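Gurico finger service kit: a review after a summer of hand-held gripper work
By Lindsay Kereama

Blue rubber pads, thread lock, spare screws and a proper little driver, all in one tin. I look after a set of hand-held grippers and I've got quite fond of this thing.
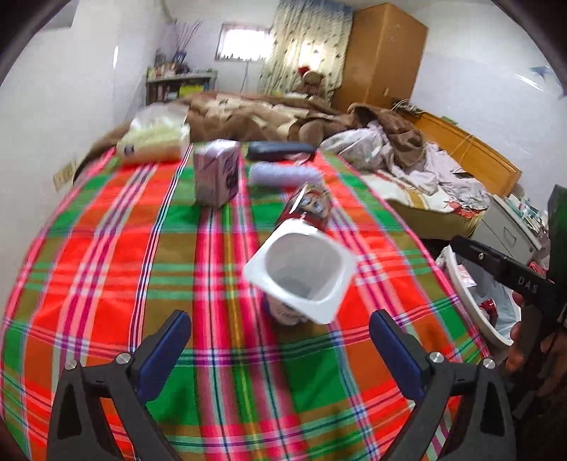
What you get

The tin is about the size of a paperback and holds 11 pairs of rubber pads in blue, a bag of silver pan-head screws, a hex driver with a decent fat handle, a plastic scraper, a tube of contact adhesive, a small bottle of thread lock and a card gauge for checking that the two fingers meet square. It cost me 53 pounds from Prutus, postage included, and it came in a padded envelope with the tin slightly dented at one corner. The lid still shuts.

I'd been buying pads as sheet rubber and cutting them with a craft knife, so my expectations were low and my standards lower. Having pads that arrive the same size as each other is lovely!

Fitting the pads

The leaflet wants you to take the finger off first. Do that. I tried the first pair with the fingers still on the tool (impatient, tea going cold) and got adhesive on the inside of the slide, and that was an hour with a cotton bud I won't get back.

With the finger off, the order goes like this. Scrape off the old pad from the base upwards. Wipe the face with alcohol and let it dry. Put a thin coat of adhesive on both surfaces and wait until it's tacky, then lay the pad from the tip end down and press hard with your thumb. The leaflet says to leave it under a clamp for an hour. I leave mine overnight, in a bench vice with a folded tea towel round it, and they come out beautifully flat.

The pads have a fine grain that runs one way. Fit it across the finger and thin plastic stays put much better – yogurt pots and drinks cans were always the first things to slip on our old pads, and with these I can hold a pot lightly enough that it doesn't buckle. Fuzzy things are easy with any pad. Fluff is the price you pay, and a bed with a woollen blanket on it will give you plenty. A strip of masking tape dabbed over the rubber at the end of the day lifts nearly all of it.

Screws and alignment

The screw near the tip of each finger is the one to watch. Ours worked loose all through last year, and Eduardo Vilela, who shares the tools with me, used to go round them every morning with a driver out of a bicycle kit. One drop of the thread lock from the tin and a firm quarter turn past snug, and I've had to redo just one finger since June.

The card gauge looks like something from a cereal box and I nearly threw it away. Please don't! You slide it between the closed fingers and look for light on either side of it. If there's a wedge of light at the tip, slacken the base screws, squeeze the fingers together by hand, and tighten one side then the other in small steps. Three goes usually gets it. Pairs of grippers ought to be done together, left and right on the same afternoon, or you end up with one hand that feels crisp and one that feels like an old peg.

How long they last

I keep a tally on the inside of the lid. The first pair of pads did 167 sessions before the edge began to lift, and there was still grip left in the middle. The sheet rubber managed almost half that.

Grumbles

The adhesive tube is too small. Mine was empty with four pairs of pads still in the tin, and Gurico don't sell it separately, so I've gone over to a general contact glue from the hardware shop in Drurkilby. It holds just as well.

The leaflet is printed in pale grey on cream. Fouzia Awan photocopied it darker and larger for the workshop wall and we all use hers.

I'd also like a second scraper. They go blunt, and they go missing.

Would I buy it again?

I already have, in September, and Shoaib Memon has ordered one for the grippers at his end. If you've only got one tool to look after, split a tin with somebody. Store the spare pads flat and away from the window, with the backing paper left on.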